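Home | Ask | Browse Topics | Kitchens & Baths | Tool Library | Sign In

Last updated: January

Can I put new cabinet doors on old boxes, or should I gut the whole kitchen?

Asked by Seon-mi Pyo

Hi all! We bought a small ranch house last fall and I am so excited to finally get going on the kitchen. The layout works great for us, the sink is where I want it, and the cabinets don't wobble or sag. The doors, though, are dark orange oak with those arched panels, and two of them have split along the bottom rail.

I got one quote for a full tear-out and it made my eyes water. Then a neighbor mentioned refacing, where you keep the boxes and swap the doors, drawer fronts and hinges. I have a drill, a decent level and a lot of enthusiasm. Is this something a careful beginner can do? And what about the sides of the cabinets that show?

We have 12 doors and 7 drawers, if that helps. The counters are staying for now.

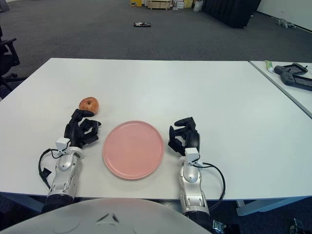 ANSWERS

Answer 1, from Dong-hyun Yeo (marked helpful)

Yes, do it! Refacing was the most satisfying project in our whole house and I'd do it again tomorrow. If the boxes are solid and you like the layout, you're already most of the way there.

Start by checking the boxes properly. Empty the sink base and press on the floor of it with your thumb, especially at the back corners. Soft spots mean water got in, and that one box may need a new bottom panel. Look at the face frames too. The hinge screws should bite. If they spin, glue in a hardwood dowel, let it dry overnight and redrill.

Then measure the openings, not the old doors. I can't say this loudly enough! Old doors were often trimmed to fit. Write down width and height for every opening, put a strip of painter's tape on each one with a number, and use the same numbers on your order sheet. For a single door with a half-inch overlay all around, you add one inch to the width and one inch to the height. Pairs are different because you need a small gap where they meet, so follow the door supplier's worksheet for those.

I ordered the Sturna shaker style, unpainted, and waited nearly 4 weeks. Ask for the hinge cups to be bored for you. It cost a little more and saved me a whole weekend of swearing at a jig.

For the end panels, quarter-inch plywood skins cut to size and glued on look terrific once painted. Scuff the old finish first, wipe it down, and use a bonding primer. I did 3 thin coats of Ostora cabinet enamel over that with a foam roller, sanding lightly in between. Leave the doors alone for several days before you hang them. Dry to the touch is a long way from hard.

Hang the uppers first, adjust everything at the end, and take your time with the drawer fronts. Double-sided tape holds them in place while you run the screws in from inside. Have fun! 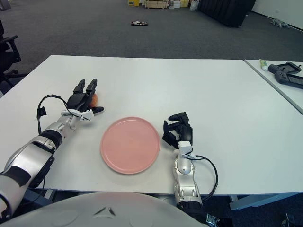

White tabletop with a round pink plate.

Answer 2, from a guest

we did ours with Yang hinges, soft close, love them. just paint the old doors if your on a budget

Answer 3, from Fluvura Fan

Agree with the first answer on nearly everything, but I'd buy one sample door before placing the full order. Hang it next to the counter you're keeping and look at it in the morning and again at night. Our "warm white" went straight to yellow under the kitchen lights and I was so glad I'd only paid for one.

Also check that the new drawer fronts clear the dishwasher handle and the oven door. Thicker fronts can stick out farther than the old ones, and a corner drawer is where you'll find out. If your drawer slides are tired, swap them while the fronts are off. Post some updates when you get started, I love these projects!

Comment from Seon-mi Pyo: Thank you!! Thumb test done, the sink base is solid. Ordering a sample door Thursday.

Contact Us | Copyright Kitchens & Baths Help Community | Back to top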